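So I'm going to Henden! The email came in while I was eating lunch, and I read it three times before I told anyone. One semester, starting in January, at the partner university our faculty signed with last spring.
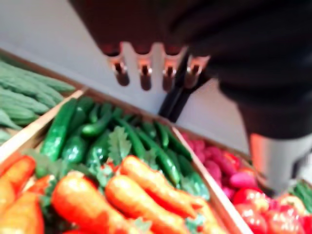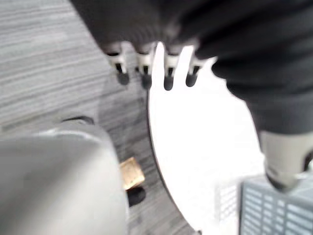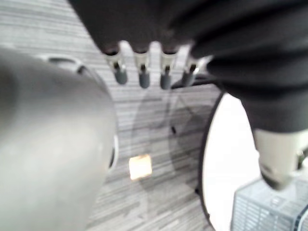

Robot hand, three views

They had 50 applications for 13 places, and I was sure my motivation letter was too long. Rostyslav Savchuk from the exchange office told me to cut it by half, which I did at one in the morning, grumbling the whole time. (Thank you, Rostyslav!)

Now comes the boring part - paperwork. The learning agreement needs three signatures, and I still have to swap one course because it clashes with the language class. The dorm wants a deposit of 300 euros by December, and the grant gets paid after you arrive. Great timing.

If anybody reading this has lived in the dorms there, please tell me if the kitchens are any good and how cold it really gets. I own one decent coat and I'd like to know if I should start saving for another.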